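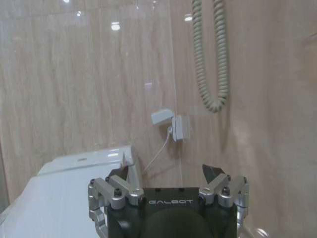 Bathroom Servicing Technician
Jostau Property Services
Site: Braltmont Court, Braltmont
Hours: 37 per week, permanent
Reports to: Willy Van Beek, Servicing Manager

Jostau looks after the bathrooms, kitchens and shared areas of rented and short-stay buildings. The post is based at Braltmont Court, a block of 59 furnished flats, each with one bathroom. The technician cleans, checks and carries out small repairs in those bathrooms between lets, and attends to faults reported during a stay.

The post combines work that many firms split between a cleaner and a plumber's mate. Applicants should be content to do both. A normal flat takes up to two hours from unlocking the door to signing the sheet, most of it spent in the bathroom.

The work

1. Toilets

Clean the bowl, under the rim, the seat on both sides, the lid, the hinges, the outside of the pan and the floor behind it. Remove quick-release seats for cleaning and refit them. Tighten seats that shift sideways by hand. Replace seats that are cracked or stained through.

Lift the cistern lid at every change of tenant. Check the water line, the inlet valve and the flush valve seal. Check that the button returns fully after a half flush and after a full flush. Place a strip of dry paper against the back of the bowl for ten minutes and record any wet mark as a leak. Cistern lids are put down on a folded towel on the floor, never on the seat or the edge of the basin.

Limescale in the bowl is treated with the acid product issued. Bleach is not stocked and must not be brought in. If a tenant has left bleach or an unknown liquid in the bowl, flush twice, open the door, start the fan and leave the acid product until the next visit.

2. Basins, baths and showers

Clear the basin waste and the overflow. Refit the plug and test that it holds. Descale taps and shower heads. Swap worn tap washers and hose seals. Cut out and renew short runs of sealant along the bath edge; longer runs go to the contractor.

Run the shower for the set time where a flat has stood empty for a week or more, and enter it in the water log. Take the hot water reading at the basin with the probe supplied. Readings outside the limits printed on the log are phoned through the same day.

3. Floors, walls and air

Wash walls from the bottom up and rinse from the top down. Dry the floor edges and look for soft or lifting patches near the toilet and the bath. Brush dust from the fan cover and do the tissue test. Fans that do not hold the tissue are reported under their own code and are left connected.

4. Stock and storage

Keep the trolley and the two store cupboards in order. Cloths are sorted by colour and by task, and toilet cloths are bagged apart from everything else at all times. Count seats, flush seals, inlet valves, plugs and sealant tubes on the last working day of the month and send the figures to the stores desk before noon.

5. Records

Each bathroom has a sheet in the Vitale system, filled in on a tablet. The sheet has a box for every fitting. Boxes may be marked good, repaired, replaced or referred. The free text box is for measurements and part numbers. Last year the site logged 2,987 bathroom entries, and the records are read closely - a box marked good on a leaking cistern is treated as a fault in the work and not as a slip of the finger.

What the post does not include

The technician does not work on boilers, electric showers, light fittings or anything behind a fixed panel. Soil pipe blockages that do not clear with a plunger or the short hand auger are referred. Lifting or moving a toilet pan is referred. Kitchens are serviced by a separate team, although the technician may be asked to fit a tap washer in a kitchen if already in the flat.

Needles, broken glass in waste, and heavy soiling beyond the normal are handled by a contractor. The door is locked and the servicing office is told.

Pattern of work

Monday to Friday, 8.30 am to 4.30 pm, less an unpaid break. One Saturday in four is worked and a weekday is given back in the same fortnight. June and the months either side of it carry the most changes of tenant, and no more than one week of leave can be taken in that stretch without the manager's agreement.

There is no on-call duty. Leaks outside hours go to the building's emergency line.

Essential

- At least one year of paid work in cleaning, caretaking, housekeeping, plumbing or general building repair.
- Able to isolate water to a toilet or basin, change a flush valve seal and put the fitting back into use without help, or willing to be tested on this after training.
- Able to kneel, reach behind a pan, and work in a small room for long spells. Some bathrooms on the site leave little space between the toilet and the wall.
- Able to carry a full trolley crate up one flight of stairs when the lift is out.
- Able to read product labels and safety sheets in English and to write short, exact notes.
- A basic criminal record check, paid for by Jostau.

Desirable

- A plumbing or cleaning certificate at any level.
- Experience of close-coupled and concealed cisterns.
- Experience of water hygiene logs.
- Use of a tablet or phone for job sheets.

A driving licence is not needed. All 59 flats are in one building and parts are delivered to the goods door.

Training

The first three weeks are spent with the present technician. Week one covers toilets and cisterns only, using the bench in the workshop and then live flats. Week two adds basins, baths, showers and the water log. In week three the new technician leads and the present one checks. A practical test follows. It consists of one full bathroom service and one cistern strip-down, both timed, although the time taken is recorded for planning and does not affect the pass mark.

Those who fail one part may repeat it after a further week. The probation period is six months.

Equipment and clothing

Jostau supplies two sets of work trousers and tops, safety shoes, knee pads, gloves in nitrile or an alternative for skin allergies, eye protection, and a locked tool case. Clothing is washed on site. Personal tools may be used if they are marked and have been shown to the manager first. Power tools from home may not be used.

Cleaning products come from the Tadora range in measured bottles. The range is reviewed once a year and the technician's comments are asked for. Anyone with asthma or a skin condition should say so at the offer stage so that the product list can be changed before the start date.

Pay and terms

Paid monthly on Jostau's technical grade, with the Saturday shift at time and a half. The grade table is sent with the application form. Twenty-eight days of leave including public holidays, rising by one day for each full year up to five. Workplace pension from the first month. A hot meal can be had at cost in the ground floor staff room. Changing time at the start and end of the shift is paid.

Part-time applications will be looked at if two people apply together and can cover the whole week between them, with one shared handover on a weekday of their choosing. Each would sit the practical test separately.

How to apply

Ask the servicing office at Braltmont Court for the form, in person at the side entrance or by post. Return it with:

- a list of jobs held in the past five years, with gaps shown;
- the names of two people who can comment on your work, one of them from your latest post;
- half a page on a bathroom fault you found and dealt with - state the fitting, what you checked, in what order, and what was left to someone else.

The half page carries the most weight at the first stage. Spelling is not marked. Hand-drawn sketches are accepted. A CV may be added but will not be read in place of the form.

Shortlisted applicants are invited for a half-day on site. It includes a walk through one vacant flat, a short talk with Willy Van Beek, and a bench task on a cistern with a fault set in advance. Tools and protective clothing are provided. Travel within the district is repaid on the day against a ticket.

Applicants who are not shortlisted will be told by letter. Questions about the duties should be put to the servicing office between 2 pm and 4 pm on working days. Questions about pay or the form go to the Jostau personnel desk, which keeps normal office hours.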